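Sorting and Storing Tagged Blocks on a Shared Tabletop
Project report, Workspace Layout course, group 9

3. Materials

The work surface is a black tabletop with a matte finish. A dark surface was chosen over the gray one in the Zustel room, where white parts were hard to pick out under the ceiling lights. The blocks are white and carry square black-and-white markers printed on sticker paper. Storage is in an open-topped white tray, ordered from Nurnari. A flat plate with four markers in a two-by-two grid gives the reference position for the table.

All stickers were printed on one sheet and cut by hand. Two came out with uneven borders and were replaced before the trials. The replacements were pressed flat with a ruler and left overnight.

4. Layout

The plate lies in the middle of the table and stays there for the whole session. Blocks are set out on both sides of it. They are not lined up and they do not all rest on the same face, so the markers point in different directions. We kept to this rule in every trial. An early plan placed all the blocks in one row, but the task became too easy to say anything about the layout.
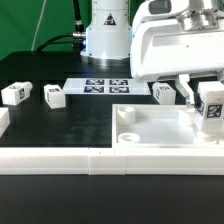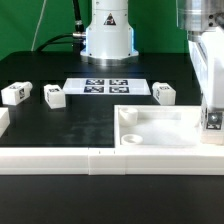 Figures 1 and 2. Reference plate with blocks set out on the black tabletop.

A block counts as stored when it rests fully inside the tray. A block leaning on the rim is recorded as a miss and goes back to the table. The position of each block at the start of a trial was taken from the Maldonado layout sheets, which list 14 arrangements. We used 9 of them. The other five place a block too close to the table edge.

5. Procedure

1. Wipe the table with a dry cloth.
2. Set the plate and check it against the tape marks.
3. Place the blocks according to the layout sheet.
4. Start the log in Astura and enter the sheet number.
5. Store the blocks one at a time.
6. Record misses and clear the tray.

Trials were run in October, mostly in the afternoon. The blinds were closed after the first session. Glare on the tabletop had made some of the stickers difficult to read from a low angle.

6. Results

The log holds 165 storage attempts. Most misses involved the last block of a trial, when the tray already held the others and there was less free floor to set it on. Blocks that started on their side took longer than upright ones. Starting on the left or right of the plate made no clear difference.

Smudges on the table built up during long sessions. They did not affect the log, but step 1 was repeated between sheets from the second session on.

7. Changes for the next group

Use a tray with a larger floor, or empty it halfway through a trial. Print spare stickers at the start. The tape marks under the plate should be renewed, as two corners have lifted.

Contact: Workspace Layout course office | Copyright course authors | Back to top
Last updated: October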